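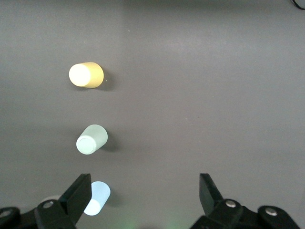 Figure 1. Small cylinders on a matt grey surface, the yellow and the pale green among them, with shadows to the right.

Unit 4: Solids, Shading and Cast Shadow
Course notes for Drawing from Objects, first term
Tutor: Genalyn Layug

Have Figure 1 beside you while you read. The notes cover the October sessions and the homework sheet that goes with them. Bring both to the studio, along with your own pencils, a putty rubber and a ruler.

1. Why we start with cylinders

A cylinder has two kinds of surface. The ends are flat and the side is curved. A flat face lit from one direction tends to take a single tone, or close to it. A curved side changes tone gradually as it turns away from the light. Most of the things you will draw later in the year (mugs, tins, arms, tree trunks) are some mixture of the two.

The yellow cylinder shows the difference well. Its end face is so bright that it reads as almost white, with a slight cream cast, and the side is a warm mustard. If you painted the end face the same yellow as the side, the form would go flat. Students nearly always do this the first time, as they have been told the object is yellow and they paint what they have been told.

The green one is gentler. The end face is a very light green and the side a muted sage. There is less distance between the two tones, so the drawing has to be more careful. Look for the faint rim around the end face. It should be drawn with a change of tone and no outline.

2. Local colour and seen colour

Local colour is the colour you would give if someone asked you what colour a thing is. Seen colour is what reaches your eye under a particular light. The pale face of the yellow cylinder has a yellow local colour and a seen colour near to white.

To judge seen colour, use the viewer card from your Ballow pack. Close one eye, hold the card at arm's length and look through the hole at one small area. Compare it with the tone strip printed along the card's edge. Write the number down before you mix anything.

The tone strip runs from 1 (white) to 9 (black). Please use this scale in all your written work. The older Navarro workbook in the library runs the other way, with white at the top number, so check which one you are reading from.

3. Finding the light

In Figure 1 the light comes from the upper left. You can work this out from the shadows alone. The shadow of the yellow cylinder falls to the right and slightly below it. The shadow of the green cylinder also lies on its right side. Shadows from a single source on a flat surface should agree with each other in this way, allowing for small changes as the objects turn.

When you set up at home, use one lamp and switch off the ceiling light. Two lamps give two sets of shadows and the exercise becomes much harder than it needs to be. Daylight from one window is fine, but draw the shadows first, as they will move while you work.

Edges: a shadow is usually sharpest where it meets the object and softens as it gets further away. Do not draw round it with a line. Lay in a mid tone, then darken towards the base.

4. The ground is not one tone

Grey card looks even when you buy it and uneven when you light it. The surface in Figure 1 is lighter in the upper middle and towards the right, and a little darker along the left side and in the lower right corner. There is also a soft vertical change in the shading, coming down from the top a little left of centre, with the lighter area on its right.

These differences are small. On our scale they might be half a step. Put them in all the same, very lightly, before you begin the objects. If you leave the paper bare, the cylinders will look cut out and stuck on.

5. Ellipses

A circle seen at an angle becomes an ellipse. The green cylinder's end face, turned down and to the left, shows as a slightly elliptical disc, quite full and round. The more a circle turns away from you, the narrower its ellipse.

Steps for placing one:
Draw the centre line of the cylinder first.
Draw the long axis of the ellipse at right angles to it.
Mark the ends of both axes, then join them with a freehand curve.
Keep the ends rounded. An ellipse has no corners.

Practice sheet A has 12 part-drawn ellipses to complete. Work in HB and leave your construction lines showing.

6. Studio exercise

Paper: A3 cartridge. Time: two hours with a short break.

Take any cylinders from the Gudex box and place them on grey card in a rough line, each turned a different way. Make one tonal drawing in pencil, without colour. Then make a second, smaller study in colour, using no more than four tubes from the Tromix set. Yellow ochre will get you most of the way to mustard. For sage, start from white and add green in very small amounts, then dull it with a touch of red.

Write your tone numbers in the margin, at least two for each object and two for the ground.

7. Homework

Read page 182 of the course reader, the section on reflected light. Set up two objects of your own under one lamp and make a tonal drawing at A4. On the back, mark the direction of the light with an arrow and write a short paragraph on where you found the lightest and darkest tones. Hand in the drawing and practice sheet A together, with your name on both.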